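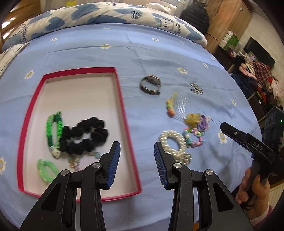

**Call for participants: home chore sessions, starting April**

Mirkano is looking for people to do ordinary tidying in their own homes with a pair of hand-held grippers. We want to find out which small household jobs a machine could take on today and which ones are still out of reach. We have openings for 100 households.

**What the work is**

You hold one gripper in each hand and do a chore you would otherwise do with your fingers. Most of the list is sorting and putting away: hair ties and scrunchies into a box, bracelets into a dish, socks into pairs, spoons into a drawer. There is some folding, and some wiping of counters.

You work in the rooms you live in, on your own bed or table, with your own things. Please don't clean up for us first. A neat room tells us very little, and the jobs people put off are the ones we want to see.

Small soft items are the hardest part so far. In our last round, participants tried 488 pick-ups of jewelry and hair accessories and finished 392 of them on the first try. That was with a person doing the seeing and deciding. Our software does much worse on the same items. It handles a watch or a hard plastic comb fairly well, but a thin hair elastic lying flat on a sheet still beats it most of the time. We don't expect a robot that can clear off a bed by itself any time soon, and you should not sign up expecting to test one. There is no robot in this study.

**What we ask of you**

- Seven sessions over four weeks, each up to two hours with breaks
- A bed, table or counter you can work at without being rushed
- Enough grip strength in both hands to squeeze a handle many times over
- A short written note after each session — a few lines on what was slow, what slipped, and what you gave up on

You must be 18 or older. No technical background is needed. We would like to hear from left-handed people, people who share a bedroom, and parents whose homes have a lot of small objects in them. If you have wrist or thumb pain, please tell us before you apply and we will talk through whether this is a good idea.

**What you get**

You are paid by the session, at the end of each week. The rate is in the agreement we send before you commit to anything. Sessions you stop early because of sore hands are paid in full. If something of yours breaks, we replace it, but please leave out anything you could not stand to lose.

**Recording**

The grippers record video of your hands and whatever is near them, including the rest of the room. Put away mail, medicine, family photos and anything else you want kept private. You can ask us to delete a session up to 30 days after you send it in. Other people in your home need to agree before you start, and there is a one-page form for them.

**Training**

Satish Srivastava runs a one-hour practice session at our Shukla office or by video call. Most people are slow and clumsy for the first half hour and then get steadier. He will go over how to hold the handles, when to rest, and how to charge the equipment.

**How to apply**

Write to Hannelore Teuber at Mirkano by mail or through the form on our participants page. Tell us:

1. What kind of home you have and who lives there
2. Which chore you would most like to hand over to a machine
3. Which hours you are usually free
4. Whether you have taken part in a study like this before

Applications are open until all places are filled. We answer everyone, though it can take two weeks. The equipment stays the property of Mirkano and goes back in the same case, postage paid.

Posted December 30, 2021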